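The Lantern Walk at Grerkusside

I only signed up to carry a lantern. I want that on the record, given what came after.

Every October our end of town shuts down Paiva Street for the Binurach, a harvest night that came over with the families who worked the cannery. There's fish stew, there's a brass band, and at eight o'clock everybody walks down the hill to the river with a paper lantern on a stick. I'd been going since I moved to Grerkusside and I'd never once done anything except eat. So when the sign-up sheet came around at the laundromat, I put my name on the first empty line I saw, feeling pretty good about myself.

The line was for the song.

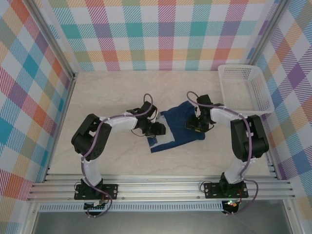
Now, the song is in the old language, it has eleven verses, and one person starts it alone at the top of the hill before the band comes in. I found this out from a woman folding towels, who shook my hand like I'd enlisted. I have sung in public exactly once, at a bowling alley, and the bowling did not stop.

I went home and practiced. I practiced in the shower and in the car and in the walk-in cooler at work, where the echo is terrific (and where my boss found me on verse six, holding a case of lettuce). The word I couldn't get was "prarnura." It comes at the end of every verse and it means something like "the boat is late but the light is on." One word for all that! My neighbors across the landing must have heard me get it wrong a thousand times, because one night a voice came through the door, very patient, and said it slowly, twice, and then went away again.
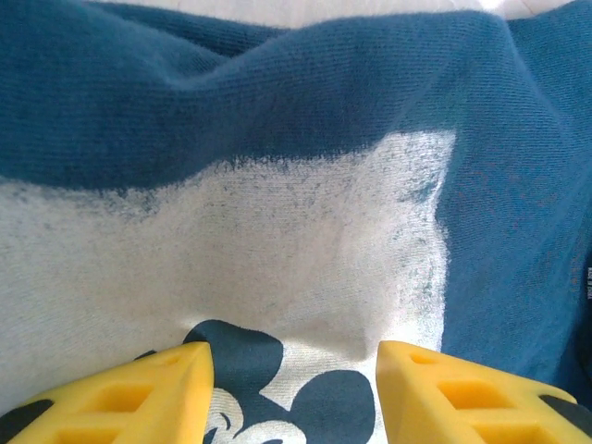
The Night Of

By seven the street was packed. They'd printed 428 song sheets and they were gone before I'd finished my stew, and I remember thinking, good, they can all follow along and catch every mistake. I had on my good coat and somebody's grandmother's red scarf, which I'd been told was required. It smelled like cedar and cough drops.

At eight the streetlights went off. I knew they would - I'd read the schedule - but it's different when you're standing in it. You could see the lanterns going all the way up past the church, orange and yellow, bobbing a little. A baby was complaining. Then even the baby quit, and I understood that this was my part.

I sang the first line too low. I could feel it down in my shoes, and I knew I'd never make the bottom notes in the second half, so I did the only thing I could think of and stopped. Dead stop. I stood there with my mouth open and my lantern dripping wax on my glove. 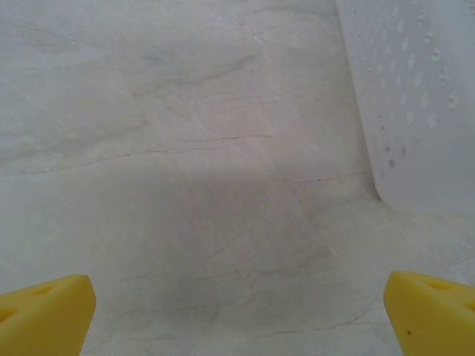

And from way up by the church, a voice I knew from the other side of my door started it over, in a better key. I came in on the third word. By the end of the verse there were 30 or so kids yelling it, and when we hit "prarnura" the whole hill said it with me and the trombones came in a full beat early.

We walked down. I lost count of the verses, and I'm fairly sure we did number seven twice. At the river people hung their lanterns on the rail and stood around being cold and not leaving.

The woman from the laundromat found me there. She took back the scarf, looked me over, and handed me a bowl of stew.

"Next year," she said, "a little higher."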